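Caltholm battery after the March update

pollywog_77
Has anyone else's Caltholm started dying by teatime? Mine used to get me to bedtime with 20 per cent left, easily, and now I'm hunting for a charger at 4pm. I've only had it since Christmas and I've not put anything new on it, apart from the March update.

marrowfat
Same model, same update, no change for me at all. Have you looked at what's eating it? Mine was fine until I put the Fandia weather widget on the home screen, and then it was awful -- took that off and all was well.

pollywog_77
No widgets! I'm boring, I've got a clock and that's it. Battery page says "system" is the top user, which tells me nothing.

gadgetgran
It'll be the update re-sorting all your photos. Give it 3 days and leave it plugged in overnight. My old Wyss did the same every single time.

tin_lid
Sorry gran but I don't buy that. Mine's been like this for 2 weeks and I've got hardly any photos on it. I think they've changed how the screen dims. Put the brightness on manual and see.

marrowfat
Manual brightness is a pain though, you're forever fiddling with it when you go outside. I'd sooner wipe the phone and start again.

tin_lid
You'd sooner wipe the whole phone than move a slider?? Each to their own.

gadgetgran
Well, it worked on my Wyss, is all I'm saying. And please back up before you wipe anything, I lost all my recipes once.

pollywog_77
Right, I've tried the brightness thing and it's a bit better, maybe an extra hour. Not wiping it yet, I can't face putting all my passwords back in. I did look at one of those Testeck battery cases but they add 200 grams and I'd feel like I was carrying a brick (my coat pockets are sagging as it is).

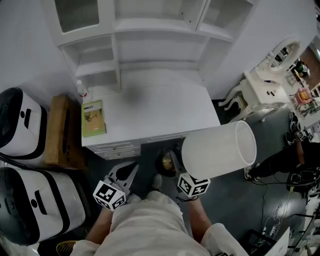
So I'm going to leave the brightness on manual for now and ring the shop if it gets worse again. Does anyone know if they'll swap the battery under the guarantee, or do they just tell you to reset it?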